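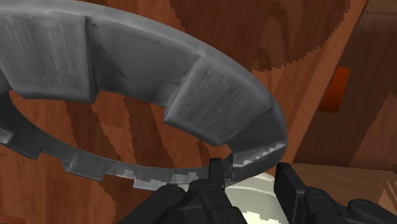

Kamran Orakzai: I did not want it on our floor, and I said so at the first meeting. What changed my mind was the afternoons. I used to spend them lifting things off tables and putting them in crates, and I went home with a sore shoulder. Now I do the checking and the repairs. I still think the training should have been longer.

Pritura Table Clearing Arm
By Prurkora

Product code: PT-377
Status: in stock
Sold as: arm, gripper, controller, layout software

Overview

Pritura is an arm and gripper for workplaces where mixed items come back on a table and have to be picked up, sorted and put away. Typical buyers are prop hire houses, showroom stores, teaching kitchens and returns departments. The items on the table are different each time, and so are their positions.

The arm picks up one item at a time and moves it to a crate, shelf or second table. It asks for help when it can't settle on a grip. A person decides what happens to that item and the arm goes on with the next one.

Every order includes the layout software. You build your room in it, with the furniture where it really stands, and run the arm there before it is bolted down. Items can be added from the standard library or from your own scans. Staff can open the same layout on an office computer and step through the moves at their own speed.

What is in the box

Arm, white housing
Gripper, black, jointed fingers
Controller with 12 item programs already loaded
Hand control with stop button
Floor plate and bolts
Layout software, one site license
Printed setup guide

Crates and tables are not included.

Specifications

Item programs, maximum stored: 182
Noise at the operator position: under 77 decibels
Power: standard wall outlet
Mounting: floor or bench
Grip force: adjustable per item program
Software updates: by download, no subscription

Items that suit it

Cups, bowls, boxed goods, metal parts with a clear edge or opening, wooden utensils, bread and food models used for display. Ring-shaped parts can be gripped at the rim, and the program lets you choose the inner or the outer side. Heavily toothed rims need a slower closing speed, set under Grip > Closing.

Items that do not suit it

Loose fabric, thin paper, filled glasses, knives. Take these off by hand before starting a run. The arm will not start until someone has confirmed on the hand control that this was done.

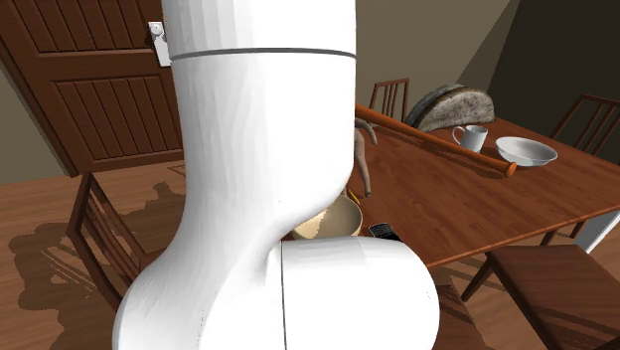
Rania Tannous

I write the setup guides at Prurkora, and I spend the first weeks with each new customer. The questions I get are mostly about people's jobs, so this part of the page covers that.

Our longest running site is Onov, a prop hire house. A set comes back from a shoot and everything on it has to be sorted, checked and shelved. A dining table might hold a rolling pin, a mug, a loaf and a mixing bowl, along with something that belongs to no kitchen at all, such as a jointed wooden hand. The warehouse staff know those things well. We don't, and the arm certainly doesn't until someone tells it.

The person who used to clear tables is usually the best person to write the item programs. At Onov that job went to the warehouse team, and the office kept out of it. They decided how hard a bowl may be held, which side of a ring to grip, and which things the arm should leave alone. They still change these settings most weeks. If you plan to have an outside contractor do this once and leave, expect complaints from the floor.

Hours did not drop at Onov, but the tasks inside them moved. Lifting went down. Checking for chips, cleaning and relabeling went up, and so did time at a screen, which some people disliked. One of them asked to go back to packing and was moved. We suggest you find out who feels that way before the arm arrives.

There is also more waiting than buyers expect. The arm is slower than a practiced person with two hands. It is useful when the table is long, the day is long and the staff have other work within reach. If your tables take a few minutes to clear by hand, buy better crates.

Chairs cause more trouble than the items do. When chairs stay around a table they narrow the space the arm can move in, and people pull them out and leave them somewhere else. Put them in the layout where they will really be. If they move from day to day, mark their places on the floor or take them away before a run. The same goes for doors that open toward the table.

Please talk about the stop button on the first morning. Anyone may press it, for any reason, and they should not be asked to justify it afterward. At one site a supervisor kept a list of who had pressed it. People stopped pressing it. We asked for the list to be thrown out and it was.

Training

Two half days on site are included, one on the layout software and one at the arm. Further half days can be booked with the order or later. Since customers told us two was too few for shift teams, a third is free for sites with a night shift.

The next open training day is 25th January, at our Kermani workshop. Bring your own items if you can carry them.

Service

The gripper fingers are wear parts. Spare fingers ship from Kermani and can be changed with the supplied key. The arm itself needs a yearly visit, and the first one is in the price. Sites that ordered before last March have the older floor plate, which takes different bolts. Check the letter stamped on the plate before ordering spares.

Related products

Pritura bench mount
Pritura spare finger set
Layout software, additional site license
Extra half day of training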